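## 4. Connecting the office equipment

Read this section before you plug anything in. It covers the desk side of an Orkano document station: the scanner, the label printer, the task light and the small network hub. The floor-standing shredder is covered in section 6 and needs its own wall outlet.

### 4.1 Choosing a power strip

Use a grounded strip with a master switch and a separate switch for each socket. With separate switches you can restart the scanner without shutting down the hub. Six sockets are enough for a full station.

1. Check the rating label on the underside of the strip. Add up the loads of everything you plan to connect. A standard station with the label printer draws 338 watts at its peak, and 224 watts without it.
2. Put the strip where you can reach the master switch from your chair.
3. If the master switch has a hinged cover, leave enough room for it to open all the way.

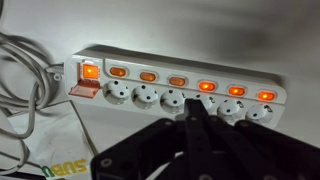 4. Turn the master switch off before you connect the first plug.

**Caution:** Do not plug one power strip into another. Do not run the cord under a carpet or a chair mat.

### 4.2 Connecting in order

Connect the hub first. The scanner looks for the network when it starts, and if the hub is still starting up, the scanner falls back to local mode and has to be restarted by hand.

1. Plug in the hub and turn on its socket. Wait for the link light to stop blinking.
2. Plug in the scanner. Leave its lid closed while the lamp warms up.
3. Plug in the label printer. Load the labels after the power is on, or the printer will not measure the gap between them.
4. Plug in the task light last.

Switches with built-in lamps show at a glance which parts of the strip have power. A dark switch with a plug below it is the first thing to check if a device seems dead.

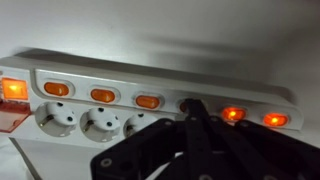 ### 4.3 Cables and labels

Bundle the power cords separately from the data cables. Plastura sleeves fit the tray at the back of most desks (part 118 for the short desk). Feed the cords in from the hub end and leave a hand's width of slack at the scanner so the lid can swing.

Mark both ends of every cord. The Mumitz tags in the accessory bag are write-on and take ballpoint or pencil. Felt-tip smears.

**Note:** Stations delivered before March came with Kekana clips instead of a tray sleeve. The clips stick to the underside of the desk. Clean the surface with a dry cloth and press each clip down for a full minute.

### 4.4 Final check

Turn on the master switch and all the socket switches, then look along the strip. Every lamp should be lit. Turn everything off again at the master switch and push each plug fully home before you start work.

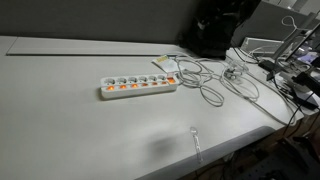 **Can I turn the whole station off at the strip at night?**

Shut the scanner down from its own menu first and wait for the display to go blank, then use the master switch. Cutting the power during a scan can lose the pages still in memory.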